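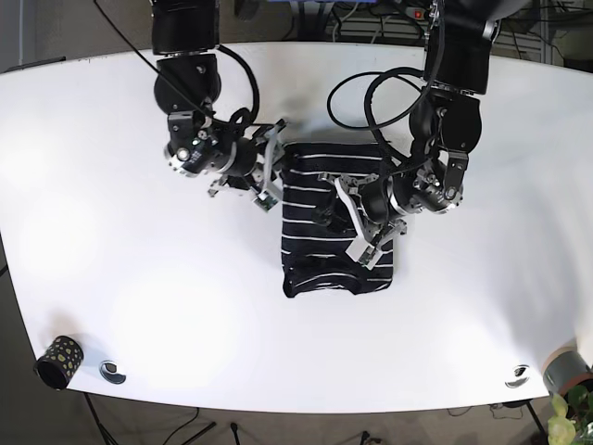
A striped garment, folded, on a white table with a curved front edge.

Office Fit-Out, Handout 6: Floors, Loads and the Stuff Under Desks
Instructor: Hertta Aaltonen
5 February 2019

Read this before the site visit. Bring the Mungate floor plan, the big one. The small one has the stairs going the wrong way, and I have given up asking for a correction.

1. What the client says and what the client wants

Clients ask for "open." Write it down, then ask how many people need to make phone calls. At Mungate the answer was 56, on a floor drawn with two quiet rooms. The drawings were very handsome.

Before you sketch anything, get:
- the headcount now, and the headcount they tell their bank
- the lease end date
- what has to stay working during construction (answer: everything)

2. Raised floors

A raised access floor buys you a void for power and data. It also costs you ceiling height, a fact that tends to surface in the same meeting as the new light fixtures. Check three places before you commit: the elevator threshold, the stair landings and the restroom doors. If the finished floor is higher than any of these, you are now designing a ramp.

Lastholm is our case for this. The office covered 3,000 square meters, and the floor went in before anyone had measured the fire doors. All 20 of them had to be trimmed or replaced. Wostolus, the contractor, sent a very polite invoice.

3. Power and data at the desk

Count outlets per person, then add the lamp, the second screen and the fan that appears every August. Floor boxes belong under the desk and clear of chair wheels. On the plan, draw the chair pulled out — people do sit down.

Cable trays are cheap and are the first thing cut from the budget. Reinholz cut them, and then bought 411 adhesive clips, most of which are now on the carpet.
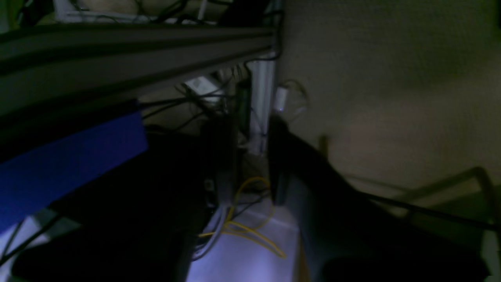 4. For next time

Mark up the Mungate plan with floor box positions and the three level checks from section 2. Use one color for power and another for data. Pencil is fine, highlighter over pencil is a smear. Hand it in on paper, folded so that your name shows.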